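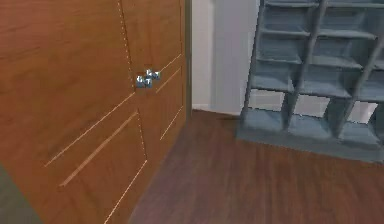 Noura Saliba objects to the word "wonder" in the name of the main column, and would like it known that she objected early. Wonder, she says, is a thing people feel on a hillside, and what we have is a spreadsheet of people remembering it afterward, mostly indoors. The column is still called wonder. Her objection is stored in notes.txt, where it has company.

Notes > Collections > Harb

# Harb: short written accounts of paying attention

Last updated: 11/29/21

Harb is a set of 700 short accounts in which people describe a moment when something ordinary struck them as strange or large. Tide pools come up a lot. So do bread dough, elevators, and the fact of having hands. Nothing here proves anything about the universe, though several contributors felt they had come close before lunch.

## What's in it

- accounts.csv: one account per row, none longer than 40 lines
- wonder.csv: ratings from 2 readers, who did not confer and it shows
- notes.txt: arguments

Each account has an id, the text, a broad topic (sky, body, animals, machines, time, other) and a rating from "mild" to "had to sit down." The topic "other" is larger than we would like. We tried splitting it in July and ended up with "other" and "more other," so we put it back.

## How it was collected

Contributors got one prompt: write down the last time you noticed that anything exists at all. They could mention God, physics, both or neither. An earlier prompt used the word "awe" and produced a great many sunsets. Those accounts went into Sukard, a separate collection, which you should use if sunsets are what you need.

Names and towns were removed by hand. If you find one we missed, write to us and it will go.

## Known problems

The readers disagree most about the religious accounts and the ones about mathematics, and they disagree in the same way about both. We haven't decided what that means. One reader has decided, at length (see notes.txt).

In 35 accounts the writer reports being bored instead. These are rated like the rest. Two readers, reading separately, put several of them near the top.

People who answer a prompt like ours are people who like answering prompts like ours. Please don't use Harb to say what humanity feels.

## Using it

Free to copy, quote and argue with. Credit "the Harb accounts." Load the files as UTF-8 or the apostrophes will give you an experience of your own.

Related
- Sukard: sunsets, mainly
- Grukon: questions children asked about the moon
- Velten: letters on free will, incomplete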